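In Defense of the Slow Robot

Every few weeks someone asks me what the robot can do, and I have learned to answer with a verb. "Tidies" is a good one. "Fetches" goes over well at dinner. The true answer is that it can put a small object on a flat surface at about a tenth of the speed of a bored child, provided I have set everything up first and am standing close enough to the stop button to be no use for anything else.

I'd like to argue that this is fine.

The home robot we have all been promised is a finished thing. It arrives in a box, it has a friendly name, and it folds the towels while you are out. I have been reading about it since I was nine. The home robot I work on is a pile of decisions, most of them about cables. A cable that is long enough for the arm to reach everywhere is also long enough to wrap itself around anything. A short cable is safe until the day it isn't. I have strong opinions on this subject and have been asked not to share them at weddings.

Then there is the business of clamping. People who write about machine intelligence seldom mention clamps, and I think the field is poorer for it. If the table moves a hair when the arm moves, then every position you so carefully measured is now slightly false, and the arm will go to the false one with total confidence. I have known managers like that.
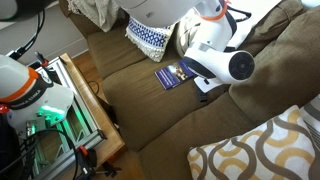

The workshop I belong to in Fordale has a code for all this, left over from its woodworking days: measure, clamp, measure again. The software crowd thought it quaint when they joined. On a Tuesday last winter we ran the same pick 90 times, and it worked 79 of them, and the software crowd spent the evening rewriting their code. The trouble was a loose bolt. They now own more clamps than the woodworkers do.

I don't tell this to be smug – well, a little. My point is that soft furniture, bad light and the general mess of a room people sit down in are a much harder test than a factory floor, and the only way to learn how hard is to put the work there. A demo from a firm like Kamolrat is a lovely thing to watch. The counter is bare, the mug is a cheerful color, and the mug has clearly been told what is expected of it. Cushions have no such discipline. You push one and it thinks it over.

The usual complaint is that hobbyists will never catch up with companies that have money. True, and I will never catch up with a commercial bakery either, but I know a good deal more about bread than I did before I ruined some. A person who has spent 90 minutes persuading a machine to let go of a sponge reads the next press release in a different mood. You start asking how many takes it took, and who was standing just out of view.

The group over in Mururby wants us all to agree on a standard task so we can compare results. I voted against it. They want the robot to set a table for two, and I have seen how they set a table.

For now, mine will go on putting small things on flat surfaces. Next month I hope to try a slightly smaller thing.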